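Movora trail vest, one season on

I bought the Movora vest in September, two weeks before a 50k I had no business entering, and broke the first rule of racing by wearing it on the day with one short jog in it beforehand. I got away with it. Since then it's done every long run I've managed, plus a very muddy relay leg at Broltum where I fell in the creek (both knees, some dignity), so I reckon I can finally write it up properly.

Fit first. I'm between sizes in most things and went for the smaller one, which was the right call. The chest straps slide on little rails, and once you've found your spot they stay there, even on the long rocky descent off the back of Skandwood where everything I own usually tries to climb up round my ears. There's a bit of bounce if you fill both flasks and then run hard downhill. Drink some from each side early and it settles.

Pockets! So many pockets. The two stretchy ones under the arms are my favourites and I can get gloves, a buff and a squashed wrap in there without taking the thing off. I'm a real food person on long runs (gels and I parted ways years ago) and the back section takes a proper lunch if you pack it flat.

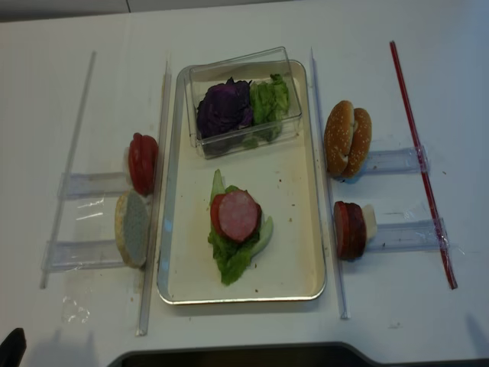

Cabbage and lettuce for the sandwiches.

The flasks themselves are just okay. The bite valves leak a little when they're full, and mine had a plasticky taste that took a good few washes to shift. I've swapped one for an old flask I already had and it fits the sleeve perfectly well. The whistle is tiny and I keep catching it with my chin.

Weight is listed at 240 grams without the flasks and that feels fair. You notice it in the car park and then you don't. On the Skandwood loop, with 3,075 feet of climbing and the wind coming sideways at the top, I had a jacket, a thermal, a first aid kit and up to 14 hours of headlamp battery on board, and my shoulders were fine the next day. My quads were another story.

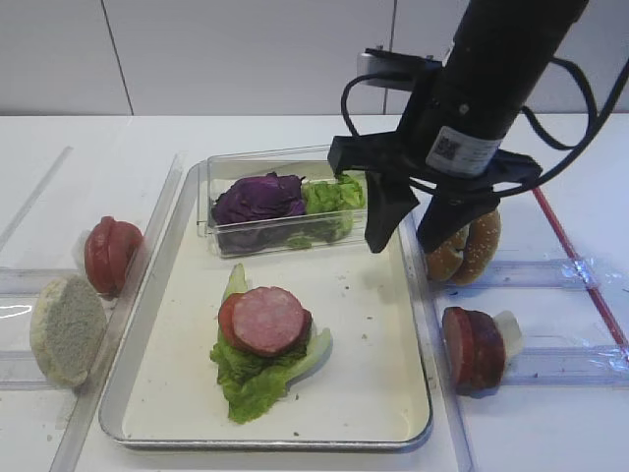
Can you get poles on and off it without stopping?
With practice. The front loops are easy at a walk, but I still fumble the rear ones and usually end up asking whoever's behind me.

Rubbing: a small patch at the collarbone on the left, only in a singlet, only when it was hot. Some anti-chafe balm sorted that out. The mesh dries quickly on the line, and the grey colour hides the mud better than the lime one my running mate bought. The stitching has started to fray near one zip, and I'd have liked it to last longer than it did at this price. I paid a bit over 200 dollars, and for that money I want zips I can trust.

Would I buy it again? I would, though I'd wait for a sale. If you mostly run under two hours, a belt will do you nicely and you can spend the difference on race entries.
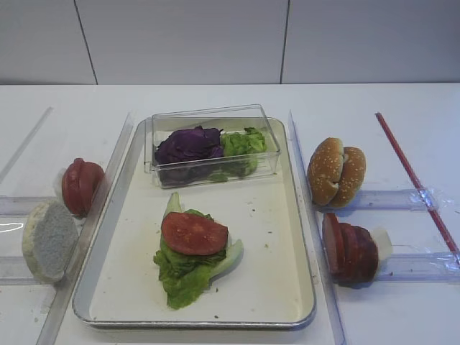 Veronika Trummer wrote in to say she'd size up if you plan on wearing a winter jacket underneath, and that hers frayed at the same zip but the shop replaced it without a fuss. Good to know, I'll be taking mine back.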